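Knots and Friction
Handout for week 5, Ropes, Strings and Fibers
Minami Evening College, Tustomport

Read this before the practical. Last year half the room had not, and we spent a long evening watching grown adults lose arguments with shoelaces.

Why does a knot hold?

A knot has no glue in it and no moving parts. It is a piece of string that has been persuaded to lean on itself. Pull on one end and the loops squeeze whatever runs beneath them. The squeeze makes friction, and the friction stops the end from sliding. In a good knot, pulling harder makes the squeeze harder. In a bad knot, pulling harder makes it a piece of string again.

Start with the simplest case, a rope wrapped around a post. The holding force grows with every turn, and it grows by multiplying. If one full turn lets you hold 5 times your own pull, two turns give you 25 times and three give you 125. This is how one bored person on a dock can hold a ferry. The numbers depend on how grippy the rope and the post are, and on how much of the post is covered. The thickness of the post drops out of the simple formula, a fact that students refuse to believe every single year. Work it through on paper before you complain to me.

Thread behaves the same way, with less room to be clumsy in. A stitch has to be snug enough to keep two edges together and slack enough to leave them alone.

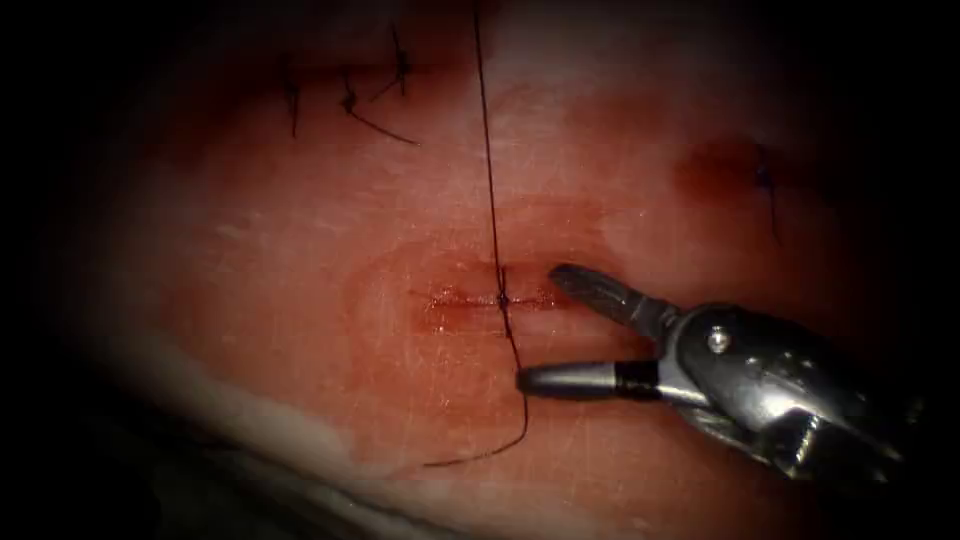
Figure 1. A short cut with dark thread passed through and tied.

The granny and the square

Tie left over right, then right over left, and you have a square knot. Tie left over right twice and you have a granny. They use the same amount of string and look nearly alike to anyone in a hurry. In the square knot, both ends come out alongside their own standing parts. In the granny they stick out sideways, and the whole thing twists and works loose when tugged. If your shoelace bows point toward your toes and heels, you have been tying grannies since childhood. Your parents meant well.

The square knot is itself no great hero. It is fine for parcels. Do not use it to join two ropes that matter, and do not let the sailor in your family tell you it is called anything else in this course. We use the names on the Pallen sheet.

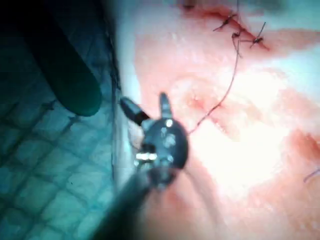
Figure 2. Instrument and pink tissue pad, close up.

Slippery materials

Natural fibers are hairy. Cotton and hemp have tiny ends poking out everywhere, which catch on one another and do a good deal of the work for free. Smooth plastic line has no such manners. It is also springy, so it tries to straighten itself while your back is turned. The cure is extra turns: wrap twice on the first pass, and add another throw on top. Anglers know this and will tell you at length.
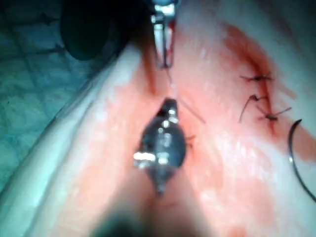

Tension is the other half of the problem. A knot stays where it was when the line was pulled tight, so the line has to be kept under control until then. Your fingers do this without asking you, by pinching and by feeling the line start to slip. With tools it has to be done on purpose. In the view above, a thread runs down from a pair of narrow metal jaws toward a second instrument tip, and the short stretch between the two is the part to think about. Ask yourself which way the load would run along it if either end were drawn away. Then ask the same thing of your own practice cord, preferably before the knot falls off the table leg.

Strength, and losing it

Every knot weakens the line it is tied in. The outside of a tight bend is stretched and the inside is crushed, so the fibers no longer share the load fairly. Lines tend to break just where they enter the knot, at the first sharp curve. Gentle curves are kinder, and this is most of the reason climbers put up with bulky knots that take forever to check.
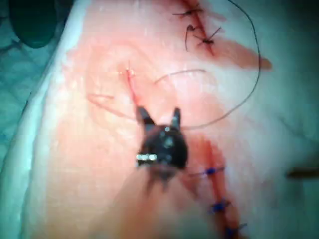

A wet line may behave differently again. Nylon gets a little weaker when soaked, and some natural ropes swell until the knot can be removed only with a spike and bad language. Write down the state of your cord along with your results, or the results are gossip.

For the practical

Bring 2 lengths of cord, one rough and one smooth, each as long as your arm. The Memgate hanging scale will be set out at the front. Please do not weigh your bag on it.

Problem 1. A rope makes one turn around a post and multiplies your pull by 5. How many full turns are needed to hold a load of 466 newtons with a pull of 5 newtons?

Problem 2. Repeat for a load of 2557 newtons. Explain why the answer has grown so little.

Problem 3. Tie a granny and a square knot in the smooth cord and pull each until it slips. Record the reading, including the one that embarrasses you.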